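The drawer is the last thing to be packed

The woman who owns the small guest house in Arancibia asked me not to write her name. "Write that I am the landlady," she said, "this is enough." So I will call her the landlady. We sat in her breakfast room in June, after the guests had gone out, and we talked for a long time about spoons.

I had come to ask her about renting rooms in a valley where the season is short. But when I arrived she was busy putting cutlery in order, and she did not want to stop. She told me that she has done it in the same way for 30 years, first in her mother's kitchen and later in the three holiday flats she looks after on the road to Norer.

"People think a kitchen is the stove and the fridge," she said. "For me it is the drawer. When a guest comes in the evening, tired, with children, what is the first thing he opens? He looks for a spoon. If he finds the spoon, he is at home."

Each flat has a list on the inside of the cupboard door. The list is older than the cupboards. When a flat is empty she takes everything out, washes it, lets it dry on a towel and lays it back in the tray piece by piece. I asked her if it would not be quicker to put the whole handful in at once. She looked at me as if I had proposed to leave the beds unmade.

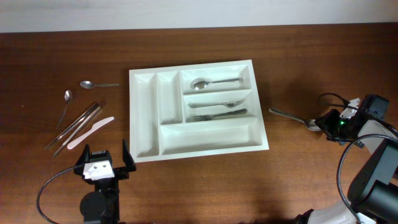 A tray for cutlery, in her opinion, should be cheap, light and white. She has tried bamboo ones, which became dark in the corners, and a metal one from Wesico that made so much noise that a guest complained. "White plastic shows me the crumbs," she said. "I don't want a tray that hides something from me." She also has a firm opinion about small spoons. In many houses they are thrown in with the forks, and she admits that she does this too when the tray has no better place, a teaspoon lying above a fork in one compartment, the spoon with its bowl to the right and the fork with its tines to the left. "It is allowed," she said, "if they lie straight." The tablespoon must have its own room. About the chopsticks she is less sure, as they are long and her mother never owned any.

Guests bring things and guests take things. She has found knives from aeroplanes and once a very good corkscrew, which she still uses. What disappears is always the teaspoon. She buys them in bags from Prinon, a shop for hotel supplies, and she believes she has bought roughly 200 since she started. "They go into the yoghurt, the yoghurt goes into the rucksack, the rucksack goes up the mountain," she said. She is not angry about it. A guest from the north once posted one back to her in an envelope with a letter of apology, and she keeps the letter but cannot say which spoon it was.

I asked about plastic cutlery. She keeps a few plastic knives for picnics and washes them until they break. Her daughter would like to have matching sets in all the flats, in one design, as in a hotel. The landlady has agreed for one flat only, the newest.

"In the others it stays mixed," she said. "My fork, my aunt's fork, a fork from I don't know where. You eat the same."

At 5 she had to go and open a door for some people from the bus, so I put on my coat. She asked me to carry the towel to the line on my way out.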